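Drei Greifer, ein Arm und ein Montag im Simulator

Eigentlich wollte ich am Montag nur kurz die Greiferliste durchgehen, und dann saß ich um halb elf abends immer noch da und habe Kollisionskörper geradegezogen. Kennt ihr das? Man will eine Kleinigkeit vergleichen und baut am Ende die halbe Halle um.

Also, worum geht es. Wajid und ich überlegen seit September, was vorne an unseren Arm soll. Zur Auswahl stehen der schmale Zweifinger von Noter, der dicke Parallelgreifer von Zulitz (den Wajid unbedingt will, weil er ihn schon mal in der Hand hatte und er sich »so schön schwer« anfühlt) und eine einfache geschlossene Spitze, mit der man nur drücken und schieben kann. Die hatte ich eher aus Trotz mit auf die Liste gesetzt. Kaufen wollen wir erst, wenn wir wissen, wofür, und deshalb wird bei uns erst mal alles gerendert und simuliert.

Die Regeln für den Vergleich waren schnell gemacht: 500 Anfahrten pro Variante, immer dieselben Startposen, immer derselbe Regler. Gezählt wird, ob die Spitze am Zielpunkt ankommt, ohne unterwegs irgendwo anzustoßen. Greifkraft habe ich komplett rausgelassen, dafür traue ich meinem Reibungsmodell zu wenig -- da kommen manchmal Werte raus, bei denen ein Bleistift hält wie angeschraubt.

Der Noter-Greifer lief am Anfang richtig gut! Schlank, leicht, und das Modell vom Hersteller ließ sich ohne Gefummel laden. Probleme gab es erst nah am Ziel, wenn die Finger offen waren und einer davon schon an der Nachbarkante hing. 43 Anfahrten sind so gescheitert, fast alle aus derselben Richtung. Mit geschlossenen Fingern anfahren und erst am Schluss öffnen hilft ein bisschen, kostet aber Zeit und macht die Bahnplanung hässlich.

Beim Zulitz war es umgekehrt. Der kommt an die engen Stellen gar nicht erst ran, dafür ist er in der freien Fläche wunderbar ruhig. Wajid meint, man müsste einfach die Teile weiter auseinanderstellen. Kann man machen, nur stehen sie in der echten Anlage halt auch eng, und die schiebt uns keiner um.

Und dann die Spitze. Die war als Vergleichswert gedacht und ist mir im Laufe des Abends ans Herz gewachsen. Sie ist vorne stumpf abgerundet, läuft schmal zu und kommt dicht an die grün-schwarze Baugruppe heran. Sogar die Anfahrt schräg von oben, an der großen hellen Kiste vorbei, ging ohne Zusatzpunkte in der Bahn.
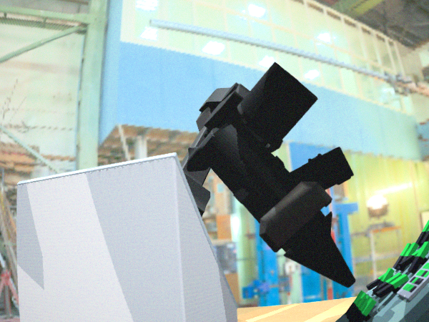

Was der Regler dazu sagt

Zwei Regler hatte ich im Rennen, den eingebauten und den von Junaid Farooqui. Junaid hat seinen irgendwann mal für Ghumman geschrieben und mir den Code überlassen, mit dem Hinweis, ich solle die Kommentare bitte nicht lesen (habe ich natürlich, sie sind großartig). Der eingebaute ist brav und langsam. Junaids Version bremst viel später ab, und mit dem schweren Zulitz-Greifer schwingt der Arm am Ende sichtbar nach. Mit der Spitze merkt man davon so gut wie nichts.

Gerechnet habe ich mit 60 Bildern pro Sekunde, was für die Optik nett ist und für die Kontaktberechnung nichts bedeutet, die hat ihren eigenen Takt. Das hatte ich beim ersten Durchlauf verwechselt und mich dann gewundert, warum die Finger vom Noter durch eine Kante durchrutschen. Zwei Stunden Fehlersuche, eine Zeile geändert. Na ja.

Und die Kamera?

Bei der Kamera bin ich noch unentschlossen. Direkt am Handgelenk sieht man die Spitze schön groß, aber je nach Greifer verdeckt der einem das halbe Ziel. Fest an der Wand hat man den Überblick, dafür steht der Arm ständig im Bild. Im Moment tendiere ich zum Handgelenk und einem kleinen Versatz nach oben. Helle Lampen im Hintergrund sind übrigens gemein für meine Kantenerkennung, die findet dann überall Kanten, nur nicht am Bauteil. Ich habe 3.000 Bilder mit wechselndem Licht gerendert und muss die noch durchsehen, wahrscheinlich mit sehr viel Tee.

Wie es weitergeht: Wajid baut den Zulitz gerade mit schmaleren Backen nach, damit der noch eine faire Chance bekommt. Ich probiere solange einen Wechselflansch von Zimlow aus, erst mal auch nur als Modell, damit man Spitze und Zweifinger im selben Ablauf nutzen kann. Falls jemand von euch den schon in echt am Arm hatte -- schreibt mir bitte, wie viel Spiel der nach ein paar Monaten hat!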